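Floso Sim Pack for Two-Arm Robots

Floso is a set of simulated rooms and a training recipe for two-arm robots, and we are really happy to finally put the whole thing up for download. It grew out of a question we kept arguing over at the Flommont lab: if a policy only ever learns from rendered camera views, how strange can those views get before it stops coping? Quite strange, as it happens, provided you mix them in from the first day of training.

The pack holds 592 rooms. Each one comes with its own wall colors, floor textures, pictures and furniture, and each can be loaded with the robot standing level or tipped. Lighting is set per room and can be changed in the config file. You can also bring your own meshes, and the importer (written by Teodoro Ambrosio, who has spent more evenings on it than he will admit) sorts out scale and collision shapes for you.

The part we're most excited about is what we call view drift. During training, the head camera is moved and rolled a little further from its normal pose every 700 episodes, so the policy meets slanting walls and steep tabletops early on, with its own shell and both grippers in view.

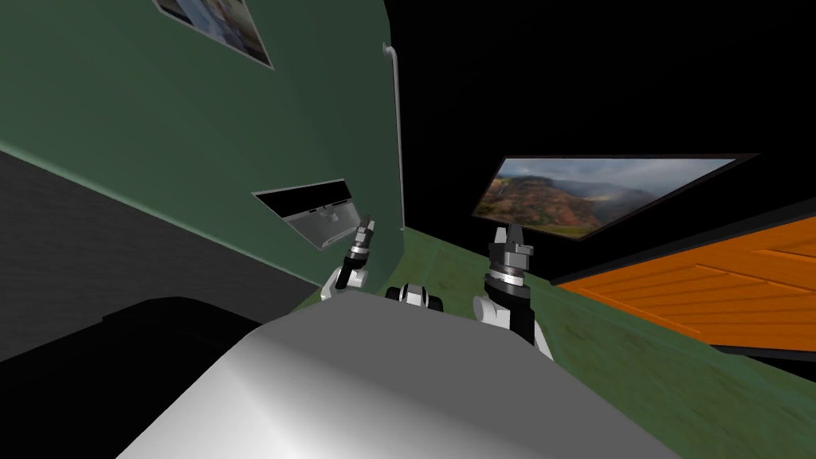 We compared this against the usual fixed-camera training on 7 tasks, with the same network and the same number of episodes. The drift-trained policy did better on all but one of them when the camera was knocked out of place, and it gave up very little with the camera where it belonged. The holdout was the drawer task. We think the handle is simply too small at the default render size, and a sharper setting is on the list for the next release -- more on that when we have numbers worth sharing.

What you get:

Room files and textures
Two-arm robot model with separate left and right gripper settings
View drift training scripts
Trained checkpoints for all 7 tasks
Evaluation logs, including the runs that failed

Requirements: a Linux machine with 2 graphics cards for training. One is plenty if you only want to run the checkpoints. The rooms load in the Tipoki simulator with no changes, and a converter for Bandenero scenes is included, though it drops soft objects for now.

Updating from the July build? Delete the old texture cache first, or you'll get last version's floors under the new rooms. Checkpoints from that build still load fine.

Bug reports are very welcome, and so are new rooms -- send the room file and the config together, please.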